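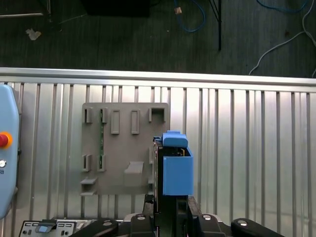 February, 4 pm
Notes by Abílio Meireles

Second batch of the glue for the Gostton book covers. I cooked the wheat starch on low heat and stirred it until it became clear, then passed it through the sieve two times. It is smoother than the first batch but still too thick for the thin grey paper, so I added water by the spoon.

Six covers are now under the press. Raquel wants to open them tomorrow. I would prefer to wait 3 days, as the cloth from Brorkar pulls the board when it dries – the January covers all curved at the spine side.

To do: ask Graça if the 400 sheets are cut with the grain along the height or the width. The label does not say it. Change the blotters in the morning and write the colour of each cloth on the card.

Recent entries
Sewing thread, waxed and plain
Nercombe boards: first test
Cleaning the nipping press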